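Drumstead apresenta o Breveo, programa de tratamento de equipamentos desportivos em lavandaria partilhada

2008-08-06

A Drumstead, empresa de gestão de lavandarias partilhadas, anuncia a entrada em funcionamento do Breveo, um procedimento de recolha, triagem e lavagem de equipamentos desportivos destinado a clubes amadores e escolas de formação. O serviço fica disponível nas instalações da empresa e nos pontos de recolha operados pela Plakia, parceira logística do projecto.

O Breveo foi ensaiado a partir de Fevereiro com os escalões de formação do clube Song. Durante o período de ensaio foram processados 300 conjuntos de camisola e calções, em ciclos de 46 minutos, com carga parcial do tambor. Os parâmetros agora publicados resultam desse ensaio e substituem as instruções provisórias distribuídas aos clubes.

Procedimento de triagem

As peças são entregues em cesto aberto, com paredes perfuradas, de modo a permitir a circulação de ar entre a recolha e a lavagem. Cada cesto recebe peças de uma única cor dominante. Camisolas e calções com aplicações estampadas – emblemas, números, nomes – são voltados do avesso antes da introdução no tambor. As meias seguem em saco de rede próprio. Toalhas e peças de algodão não são admitidas no mesmo ciclo.

O cesto é colocado no chão, encostado à frente da máquina e por baixo da porta, para que a transferência se faça sem transporte intermédio. Antes da carga, o operador verifica o vedante da porta e o filtro. A permanência das peças no cesto não deve exceder 3 horas.

Parâmetros de lavagem

O ciclo padrão utiliza detergente líquido sem branqueador e centrifugação reduzida. O amaciador está excluído em todos os tecidos técnicos, por alterar a capacidade de absorção da fibra. As peças vermelhas e de outras cores saturadas são lavadas em separado nas primeiras utilizações, sobretudo quando combinam fundo escuro ou vivo com riscas brancas. A secagem é feita em estendal, à sombra.

«A maior parte das reclamações recebidas no início do ensaio dizia respeito à transferência de cor para as riscas e golas brancas. A separação por cesto resolveu o problema sem alteração do detergente», refere Rohani Jugah, responsável técnica da Drumstead. 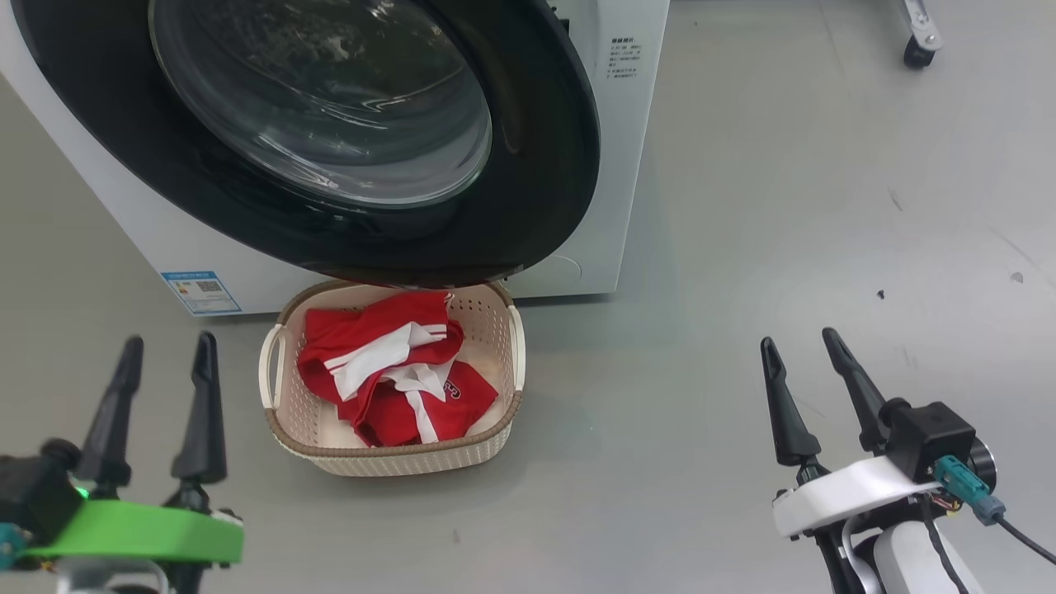
Equipamento vermelho com riscas brancas em cesto de roupa, junto a uma máquina de carga frontal. Foto: Drumstead

Condições de adesão

A adesão é feita por clube ou por escalão, com um mínimo de 100 conjuntos por época. Os cestos são fornecidos pela Plakia e identificados por etiqueta amovível. Peças com rasgões ou aplicações em descolagem são devolvidas sem lavagem, acompanhadas de nota de triagem.

Dong-geon Seo, coordenador de equipamentos do Song, indica que o clube manterá o serviço na próxima época e o alargará às equipas seniores – com excepção dos equipamentos de guarda-redes, que continuam a ser tratados internamente.

A ficha técnica do Breveo, com a tabela de cargas e a lista de detergentes admitidos, pode ser pedida nos balcões da Drumstead e nos pontos de recolha da Plakia.

Contactos para a imprensa
Obinna Odukoya, comunicação, Drumstead
Ha-rang Gil, operações, Plakia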